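Wendinbridge Makers Board > Robots and Automation > Teaching by demonstration

Thread: How many demos before clear plastic stops being a nightmare?

dzintra_ots
Posted May 12, 2025

Hi all! I've been collecting teleop demos for a pick policy and I'm stuck on see-through stuff. Wood boxes, fine. Tape dispenser, fine. Then I get to the clear acrylic bracket and everything goes sideways. I have 873 episodes in the set so far and only 40 of them have the bracket as the target, so yes, I know, that's lopsided.

What bugs me is the wrist view. With the gray cloth underneath, most of the big face just takes on the color of the cloth, and what the policy really has to go on is bright edges, screws and that ribbed panel. I'm wondering if I should switch to a plain white cloth or keep going and let it learn the hard way.

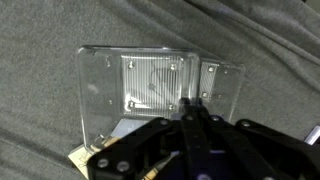
Raed Majali
Keep the cloth. I swapped backgrounds halfway through a set last September and ended up with a policy that cared more about the table than the part. If you're going to run on gray, train on gray. Do smooth it now and then though, or better, wrinkle it differently every ten episodes.

inese_laur
I'd go the other way, sorry Raed! One background is how you get a policy that only works in one room. Mix in white, mix in something with a pattern. And 40 is tiny for acrylic. I wouldn't expect much under 800.

Raed Majali
800 of one part?? Who has the wrists for that. I got a decent grasp on a clear box with far fewer, but I was strict about approach angle – same side every time, slow for the last bit, short pause before closing.

inese_laur
Sure, and then somebody turns the box a bit and it's lost :)

dzintra_ots
OK so you're both kind of describing my problem. My approach angles are all over the place, partly from me getting bored and partly from having two of us driving. Ona Krūmiņa comes in from the side, I come straight down. Does anyone keep operators in separate sets, or just tag them?

darius_p
Tag them, don't split. You can always filter later, and you can't un-split without a headache. Also please leave the clutter in! My first Tundlow set was one object on a bare table and it fell over the minute I put a pair of scissors down. Mine goes roughly like this, and I do it the same way every session:

1. Scatter the other objects first and leave them alone for a whole batch. Boxes, balls, umbrella, whatever you've got.

2. Put the clear part down last and turn it a little between episodes. Come down over it slowly, and if the fingers touch the plastic before you meant them to, finish the episode anyway and mark it as a bump.
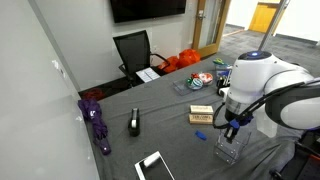 3. Look through the wrist video before you reset for the next batch. I lost most of an afternoon to glare once and only noticed at home.

4. Write the operator's name in the notes field. Every time, even when you're the only one there.

dzintra_ots
Marking bumps is a good one, I've been deleting those. Oops.

Raed Majali
Still say delete them. I don't want bad contact in my training data.

darius_p
Keep them out of training if you like, but don't throw them away. I used mine later for a little "did it touch" classifier.

dzintra_ots
Fine, I'm keeping the gray cloth, tagging operators, and going for 1000 episodes total with the rest all on the bracket. Inese, if that flops I'll do a patterned cloth next and you can say told you so.

inese_laur
Already typing it. Post the success rate either way, please, with and without Ona's episodes!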